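Colour Week at Skasden: the gallery

Jul 25, 2021

What a week! Every summer we choose a theme for the hall at Skasden and ask everyone to bring things from their own cupboards, and this year the theme was simply colour. No rules about age or value or whether anything matched. People brought mugs, jugs, plates, tins, tea towels, toys and a great many things for holding eggs, and by the Friday evening we had 472 pieces laid out on 13 tables. I loved it, and I've been boring my family with it ever since.

Amparo Aguirre sorted the tables by mood, which sounded mad to me when she first suggested it (I had been all for going round the rainbow from red to violet) but she was right. The soft colours sat together, the loud ones shouted at each other across the room, and a few odd things were dropped in where you least expected them.

The pictures are in the order you'd have walked round, starting by the coats. Some tables only have words, as my own pictures of them came out very dark. If you took better ones, please send them in!

Table 2: The yellows

Butter dishes, mostly, and one glorious lemon squeezer from the Peng family that three different people asked to buy. It wasn't for sale. I asked twice.

Table 5: Blue and white

The biggest table and the one with the most chatter around it, as everybody's gran seems to have owned the same soup bowls. The chipped gravy boat at the front was my favourite. It came in wrapped in a school jumper.

The Mundura shelf

Two shelves, strictly speaking. The Mundura walking group filled them with enamel camping mugs in every shade of green, dented and scratched and full of stories about rain. I could have listened all afternoon.

Table 9: Reds that don't get on

Tomato red, brick red, a pinky red that made the rest look brown. Amparo put them all in one heap on purpose and it was a joy! The little ones adored this table and had to be steered away from the teapots.

Table 11: Soft colours, with a pumpkin

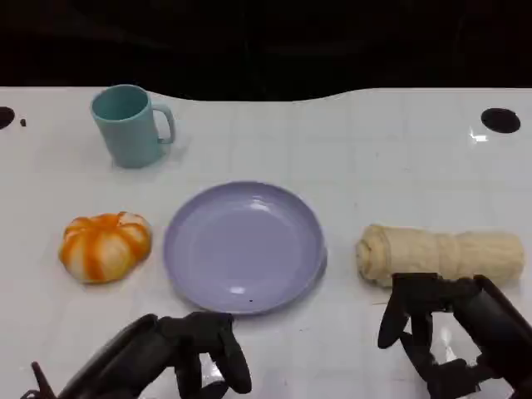 A teal mug, a lavender plate and a little pumpkin striped in orange and white. I'm mad about that teal next to the pale purple, and the pumpkin wakes the whole lot up.

Table 12: The Atine tins

Biscuit tins from the Atine end of the village, stacked as high as we dared. Look for the one with the squashed corner, still going strong as a button box.

Table 13: Anything goes

Whatever turned up late went on the last table, including a purple colander and an orange radio that still works beautifully. We had it on while we packed up.

Next up is the December table, and the theme is glass. Bring newspaper for wrapping, and put your name on the bottom of things with a bit of masking tape.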